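Clendivmont gripper trials, progress to 13 April 2023

Hands compared
We've now run both hands, the Clarkine and the Zoteck, through 44 pick tests each, and it's been a great few weeks! The Zoteck is quicker to close – the Clarkine drops less.

Wrist camera
The new mount holds steady, and the black hand with its ribbed fingers stays in view near the joint.
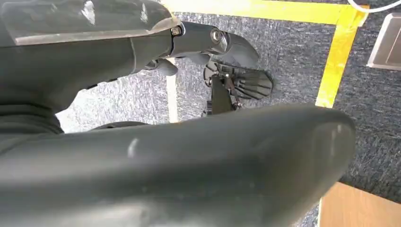
Next steps
Try the Rajput controller on both arms, then order 11 spare finger pads.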